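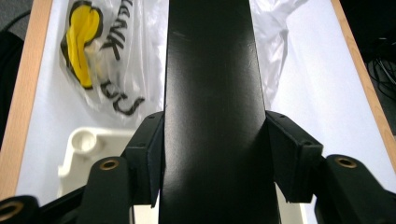
Item 1 – flat black panel, surface marks.

Packing bench check, enclosure parts
Site: Vokar, bench 12
Checked: 13th August

1. Panel surface. Fine scratches and light smudges. Accepted. Wipe before wrapping, and reject anything a fingernail catches on.

2. Bench surface. White paper sheet laid over the board. OK. Change the sheet at the start of each shift.

3. Loose bags. See comment.
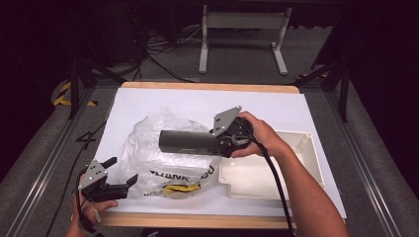 Item 3 – plastic bag on the sheet, yellow item inside, open white tray to the right.

Comment: shopping bags are not packing material. Empty them and take them off the bench before work starts. Raised in January as well – still open.

4. Tube ends. Square cut required. OK. Stock length is 200 mm, spares on the Skasalell rack.

5. White enclosure, inside. Look for chips at the rim and cracks at the screw bosses.
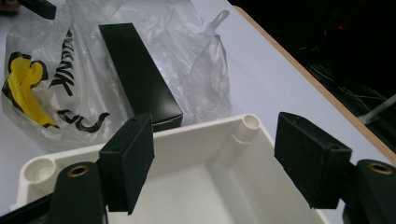 Use a hand lamp for the corners. Any boss with a split goes in the reject bin, even if the screw still holds. Cartons stay off the enclosure rim.

6. Walkway behind bench. Cables on floor.

Open actions: 2
Form 38, copy to Siris office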